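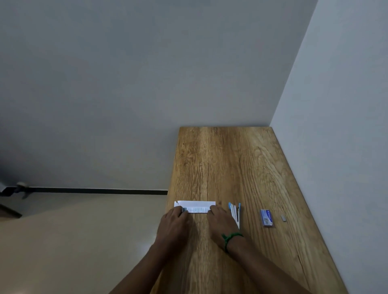
Flarkov is a commercial library of first-person recordings of hand tasks, sold by Dresa to groups that train robot arms. It was released in March and is marketed as "ready for any two-handed system," a claim that has yet to be backed by a published test. The desk portion of the library, covering paper, staplers and similar office goods, is the part most often discussed.

Contents

The desk portion holds 3000 clips sorted into six task groups. Most run roughly 30 seconds. Each clip comes with a short written label and a start and end time. Hand positions are not included in the basic license and have to be bought as an add-on, a point the sales page leaves to a footnote.
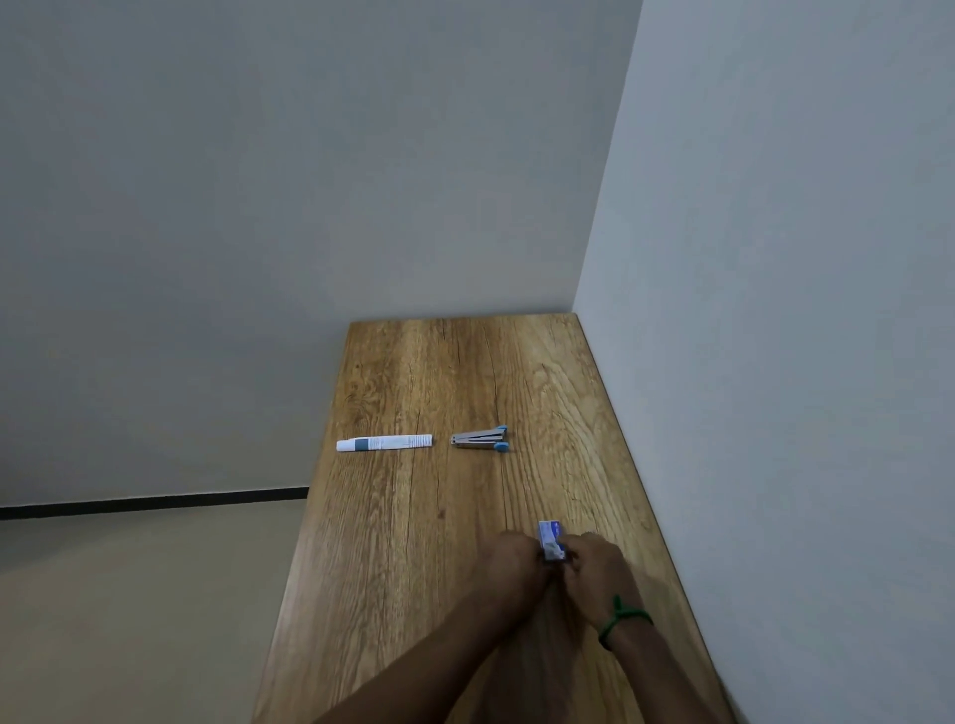 Handling a small box, with a stapler and a glue stick farther up the table.

Dresa describes the settings as "varied everyday workplaces." The public sample pack gives little support for this. Its desk clips share bare walls and a clear wooden tabletop, and clutter is rare. Dresa has said the full library is broader but has not released a list of locations.

Reception

Bloxham, a maker of two-arm workstations, tried the desk portion and reported that its arms learned to approach and grip a stapler but did poorly at small boxes and folded paper. Fingers cover much of the object in these tasks, and the single head-height view offers no second angle. Dresa replied that the trial had used only five of the six task groups. Bloxham did not repeat it, so the matter stands where it was.

The labels have also drawn complaints. "Load stapler" is applied both to whole attempts and to clips in which the hands merely rest near the tool — a buyer has to sort these out by eye. 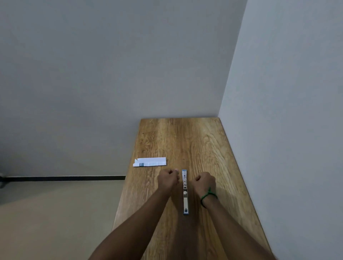
Stapler lying between the hands, with a strip of paper near the table's edge.

Pricing and alternatives

Flarkov is licensed by the year, and models trained on it may be kept after the license ends. The older Jerka library is smaller and has rougher labels, but it includes hand positions at no extra charge. No side-by-side comparison of the two had appeared as of 2022-07-14.

See also

Jerka
Learning from demonstration
Two-handed manipulation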